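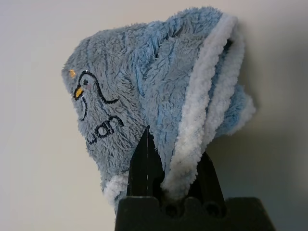 Prutus 2 is out, a week early, and phone owners are already grumbling about the battery

Nov 14, 2010

Boltine has pushed out the second version of Prutus, its reminder app for phones, a week before it was due. The update went live late on Friday night. No warning, no email to existing users, just a new number in the download list.

Main change is timed rules. Set the phone to go silent at ten, switch the ringer back on at seven, send a "leaving now" text when you pull out the charger. Up to 200 rules per phone, where the old version stopped at 109. Rules can be copied to a second handset by cable. Not over the air, not yet. Boltine says February for that.

Still free for anyone who bought the first one. New buyers pay the same as before.

Now the grumbling. By Saturday lunchtime the support forum had a long thread on battery life, most of it from people using the location rules, which check where you are even when the phone is sat in a drawer. Konrad Kubiak of Boltine posted a short reply saying the checks were set to run too often and a fix was being tested. No date given. Until then, turn off "Places" in the settings menu and restart teh phone. Two users say that did it for them, one says it made no difference at all.
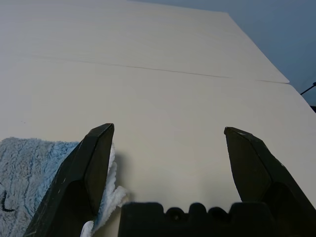
Weronika Ziółkowski wrote that she had lost half a charge between breakfast and her first meeting, with only three rules running, and wanted to know why the location checks were switched on by default when the old version asked first. Good question, no answer as we went up.

Another snag: rules made in the old version come across fine but lose thier names, so you get Rule 1, Rule 2 and so on down the list. Renaming is by hand, one at a time. Worth writing them down before you update.

Reinholz, which makes the rival Plesstead app, would not say if it has anything similar planned. Its last update was in the summer.

More when the fix lands.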